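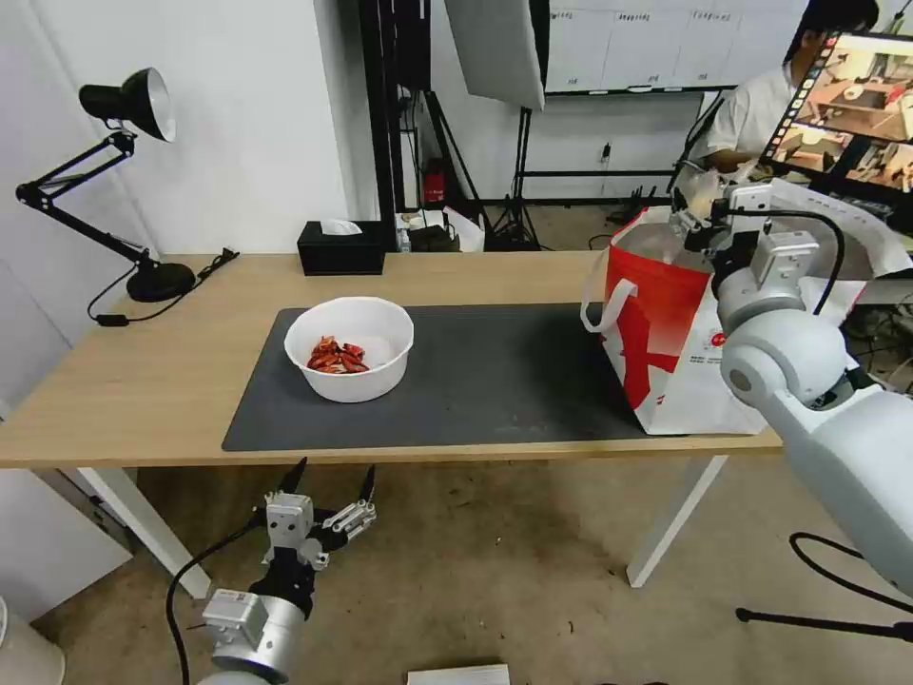 Bagging test at the Trorncombe lab, with the right gripper at the mouth of the shopping bag and a bowl of dried chilies on the mat.

We went to Trorncombe in January to look at grippers. Our own line packs dry goods, mostly spices and tea, and we have been putting off a decision on end effectors for most of a year. Weidong Lü, who runs the test lab, gave us a morning and part of the afternoon.

The building dates from 1974 and was a thread mill before the lab moved in. The demonstration area is on the ground floor. Visitors sign in at the side door, and parking is across the street.

The first session was on the two-arm station. Packing into a retail bag was the task I most wanted to see. A bag with a soft opening is hard for us, and our current suction tool does badly with it. The left arm carries a parallel gripper with two black pointed fingertips. Those tips are narrow enough to get between items in a bowl, and I would want to try them on star anise and whole chilies before anything else. My worry is thin film, which a pointed tip can puncture. Lü's view is that closing force matters more than tip shape, and he sets it low and raises it a step at a time.

After that we compared two sets of replacement fingers, one from Josden and one from Karabulut. The Josden set is stiffer and holds its position better when the arm moves fast. The Karabulut set is softer and forgives a bad approach angle. We ran each on sealed pouches of 200 and 400 grams. With the lighter pouch I saw little difference. With the heavier one the Karabulut fingers let the pouch swing, and the arm had to slow down before placing it. Changing from one set to the other takes a hex key and a few minutes, plus a new calibration.

Yufang Cai showed us the controller side. The lab uses Florari software for both arms, and an operator can set speed and force limits separately for left and right. She replayed a run at half speed so we could see where the two arms wait for each other. The menus are plain and I could follow them without the manual. Camera setup took longer to explain. Glossy packaging reflects the overhead lights, and she recommended fixing the lighting first and leaving the exposure alone afterward.

Lü quoted nearly 3000 cycles between fingertip changes on pouches. Dust from ground spice would probably bring that down, and the lab has not tested it.

We left samples of four of our pouches and two bag sizes. Cai will run them on both finger sets and send the force settings with the results. I have asked for the paper bag to be done first.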